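Gray paint looks different at each end of the wall
Home improvement board > Paint and walls
15 posts per page – sorted oldest first

rgisler
Posted March 3, 2018
I repainted the back room in a gray from Botow, two coats over their primer. The can says neutral gray. In the middle of the long wall it is neutral. Toward the left it goes pinkish, and toward the right it goes green. I used 3 cans, all with the same batch number, 154. Is this a bad mix or is it the light? The window is on the right and there is a lamp with a warm bulb on the left.

Egger93
It's the light. Gray picks up whatever is near it. Turn the lamp off and look again at noon.

drallarberg
I don't agree that it has to be the light. I had a Zitar gray that did the same thing and it was poor stirring. The tint sits at the bottom of the can. Same batch number means nothing if you opened one can and rolled straight away. Did you box them, meaning pour all the cans into one bucket?

rgisler
No, I did not box them. I stirred each one with a stick for a minute or so. Close up, with a rosy tint on the left and a cooler, greenish gray on the right: 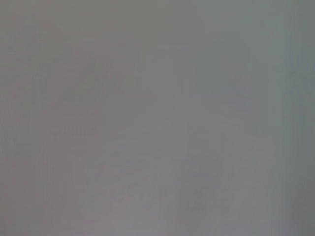

Re: Gray paint looks different at each end of the wall

Egger93
Pink on the lamp side, green on the window side. I would still bet on the light. Is there a lawn outside that window?

rgisler
Yes, lawn and a hedge.

drallarberg
A close-up won't settle it either way. Paint a piece of card from each can, let them dry overnight, and hold them side by side at the window. If they match, I'm wrong.

M. Schnyder
I painted rental units for years and I'd do the card test too. Use white card and give it two coats. Don't judge while it's damp – most grays dry darker. And change the bulb before you buy more paint. Ours was a 2000 K bulb in the hallway and it made every gray look like old plaster. My husband repainted that hallway in November for nothing.

drallarberg
Fair point on the bulb. I still say box your cans next time.

rgisler
Thanks, Mechthild. Cards are drying on the washer now. I'll post when I've compared them.

Rupert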